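Zurko opens orders for Jevik bench tray

Larbridge, July. Housewares maker Zurko has opened orders for the Jevik, a white plastic tray and rack range for workbenches and craft tables. The first run is 200 sets, made at the firm's Srivastava Road works.

The tray is rectangular with thick, slightly translucent walls. It is meant to stay on the table and keep small parts in one place. 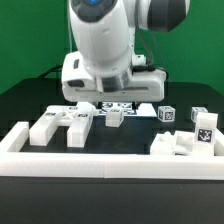 White tray on a black tabletop, with a raised post at the left end of the front wall.

The rack side of the range has raised edges and recessed panels. Zurko changed the moulding after shop customers asked for rounded corners that are easier to wipe down. The plastic is left uncoloured by any pattern or print, and the finish is matt. Replacement parts will be sold separately from the works counter.

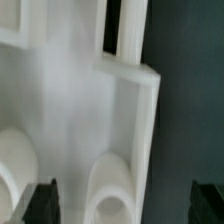
Orders and stockists

Sets are on sale now from the Larbridge shop and by post. Trade buyers can order in boxes of 40, quoting range number 654. Delivery within Larbridge is free. Stockists who would like a sample should write to the Zurko sales office.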